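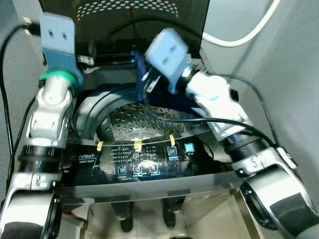 Girside, 2025-08-29

Progress report to the Murthy Fund: regional and overseas politics desk
Prepared by Seema Malhotra, editor

The desk has now published 90 stories under the grant. Most are short news reports on council and state matters in Girside and Brirkside. The remainder cover elections and changes of government overseas, written for readers here who have family in the countries concerned.

Staffing

Annapurna Pillai started as full-time reporter at the beginning of the grant period and has stayed in the role. Padmavathi Amin edits the overseas copy part time. The second reporter's position was empty for longer than we had planned. Annapurna Ramasamy has accepted it and will start in October, so the wages line is underspent. We would like to carry that money forward to cover her first months.

Council coverage

We have had a reporter at every ordinary meeting of Brirkside council since the last report. The rates decision and the sale of the old depot drew the most readers and the most letters. The council lodged one complaint, over a headline that said the depot had been sold when the vote was only to seek offers. The headline was wrong. We changed it the same morning and put a correction at the foot of the story.

Meetings in Girside have been harder to cover because they often fall on the same night. For those we have worked from the recording and followed up by phone. It is slower, and councillors are less willing to talk the next day than they are in the corridor afterwards. 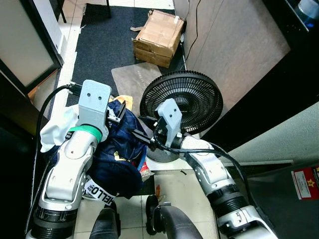
Overseas coverage took more time than the budget allowed for, mainly in translation and checking. Padmavathi now keeps a list of 20 community contacts who can confirm a name, a title or the wording of an official statement at short notice. When a former head of government dies or a cabinet is dismissed, the first reports are often thin, and we have held stories overnight until a second source came through. Some readers have told us we are late. We intend to keep doing it this way.

Readership

The email edition has 400 subscribers. Growth slowed over winter and we have not done much to promote it - the sign-up form was broken for part of that time and had to be rebuilt. Platix, which hosts the site, has since moved us to a newer version of its publishing system. Older stories came across without their bylines. Vimala Iyengar has been restoring these by hand and has 19 left to do.

Next period

We plan to put Annapurna Ramasamy on the Girside round so that both councils are covered in person. We also want to publish a plain guide to enrolling and voting from overseas, which readers have asked for several times. The draft budget is attached, with the carried-forward wages shown on a separate line. Please let me know if the Fund needs that request in another form.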